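Food & Books for Kids
Reading time: 4 minutes

How Does a Cookbook Get Made?

Maybe there is a cookbook in your kitchen right now, with a bit of dried batter stuck to the pancake page. (Ours has a buttery thumbprint on page 42, and the thumb was mine.) Have you ever wondered how all those recipes got in there? It takes a lot longer than baking a cake, I can tell you, and a great many dishes get washed along the way.

It starts with an idea

A cookbook needs a subject, just like a story does. It might be soups, or food for picnics, or the dishes one family has been cooking for years and years. Let's follow a book called The Dogbe Book of Dumplings, put together by a small publisher named Pukemel. The idea was simple enough: dumplings from many kitchens, written so that a ten-year-old and a grown-up could make them together on a rainy afternoon.

The cook began with a long list, and I mean long. There were boiled dumplings, fried dumplings, sweet ones with plums inside, and tiny ones that float in broth. In the end 53 recipes made it into the book, and the others went back in the drawer, where they may be waiting for a second book – I do hope so!

Writing a recipe is harder than it sounds

Try this. Think of something you know how to make, even if it's only a jam sandwich, and write down every step for somebody who has never seen bread. Did you remember to say "open the jar"? Most of us forget.

Good cooks often measure by feel, with a pinch of this and a splash of that, and it all comes out fine because their hands have done it so many times. A reader needs more help than that. So the cook has to slow down, weigh the flour, watch the clock, and write down numbers. A recipe usually has a list of ingredients first, in the order you'll need them, and then the steps.

Then somebody else cooks it

After that come the testers. A recipe tester is a person who follows the recipe exactly as it is written, without asking the cook any questions, and then reports back. For this book the testing was done at the Nikmont Cooking School, every Monday after lunch, and each recipe was made at least 2 times. If the dough was too sticky or the filling leaked out, the recipe went back to be fixed.

One recipe for spinach dumplings said to cook them "until done." Well, what does done look like? The testers sent back a note, and now the book says to cook them until they float, and then for one minute more. Much better!
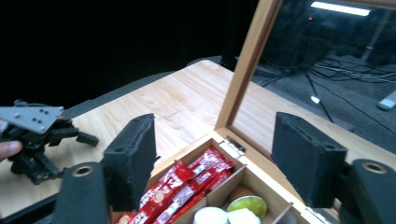
Editors, pictures and pages

Next the whole stack of recipes goes to an editor, whose job is to read every word and catch mistakes. Is the salt in the list but missing from the steps? Does page 22 send you to a sauce that has been taken out? Editors love finding things like that.

Meanwhile a photographer takes pictures of the food, and a designer decides where everything will sit on the page: how big the letters are, and whether a recipe fits without turning over. (It's no fun turning pages with doughy fingers.)

Off to the printer

The finished pages go to a printer. Ours went to a company called Drutik, where they were printed on enormous sheets, folded, trimmed and bound inside a stiff cover. The boxes of books were ready in July, and then off they went to shops and libraries.

Make your own

You can make a little cookbook too. Ask the people in your family for one favorite dish each, write the steps down as carefully as you can, and have somebody test them with a grown-up close by for the hot and sharp parts. Fold some paper, staple it down the middle, and draw a cover. Leave a few blank pages at the back – you're sure to think of something else you like to eat.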